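Bernadette Hayes did not believe in the 400 dollars. She had read Gheorghița's letter twice, and both times the figure sat there at the bottom like something left on a plate.

"He says the set is worth it," Stela said. "He asked a dealer."

"Which dealer?"

"Vendora. On Roman Street."

"Vendora sells lamps."

Stela shrugged and went on wiping the counter. It was Friday, past closing, and the rain had kept everyone in Willadthorpe at home. Bernadette had known three men who came into money through old books, and all three still owed her some.

"Chih-ming read the titles over the phone," Stela said. "The Art of War. The other one he called roots, vegetable roots. People study it."

"People study bus schedules."

But she pulled the laptop across and opened the message. Gheorghița had written two words, The library.

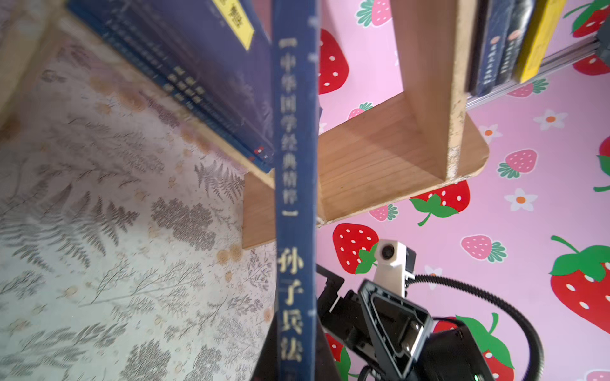
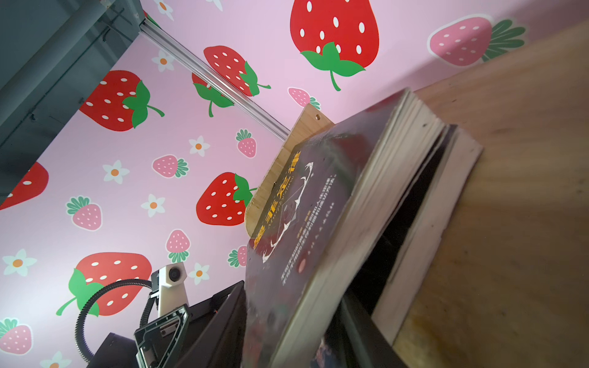
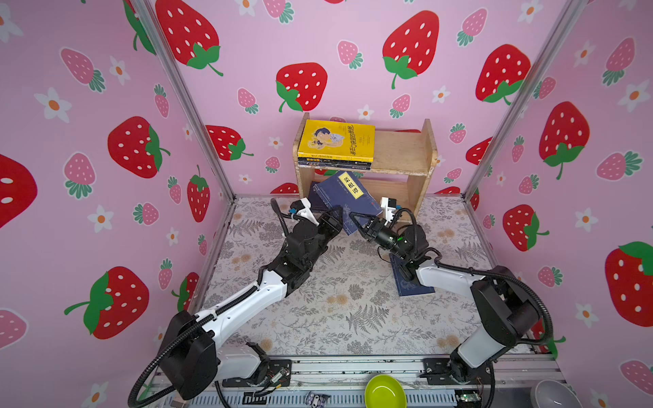 "Strawberries," said Bernadette.

"It's cheerful."

"A man with a rare library doesn't keep it in strawberries." She leaned in until her glasses nearly touched the screen. Dark blue covers, gold letters, very handsome — and you could get very handsome at any train station. "Did Chih-ming say how old they were?"

Stela folded the cloth. "He said they looked like the ones his nephew has."

"How old is the nephew?"

"Eleven."

Bernadette closed the laptop and took the checkbook out of the drawer anyway, and held it on her knee with the cap still on the pen.

"Call him," she said. "Ask him what he wants it for. And don't let him start with the books."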